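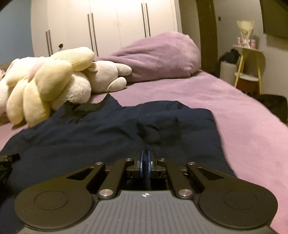

Navy garment spread out on the bed

Captive bottlenose – pool depth and stereotypic circling
36 replies

tidewrack
The Durkex paper scored circling in five adult dolphins across two pools. The authors credit the deeper pool for the drop in stereotypy. Feeding was also moved from fixed to variable times in April, so I can't see how depth is separated out.
4 likes

Catinca Văduva
It isn't fully separated. Table 2 has four animals observed before the schedule change and they already circled less in the deep pool. Small sample, but the direction is consistent.

tidewrack
Four animals, one observer, no blinding. I wouldn't change a licence condition on that.

kelpline
Does anyone have the scoring sheet? The Flonar protocol counts a bout after three identical laps. If Durkex used two, the totals can't be compared.

Catinca Văduva
Three laps, same direction, no surfacing pause over ten seconds. It's in the supplement. Night behaviour was not recorded at all – to my mind a bigger hole than the feeding times.

mudlark_bc
Depth is a distraction. Both pools are bare concrete with no current. A grey box 100 metres deep is still a grey box. Sea pens are the comparison worth funding.

kelpline
Disagree. Sea pens bring in noise, run-off and boat traffic, and you lose control of all of it. Pool trials at least hold the water chemistry steady.

tidewrack
Agreed on chemistry. I'll write to the authors and ask for the raw bout data by animal.

2 shares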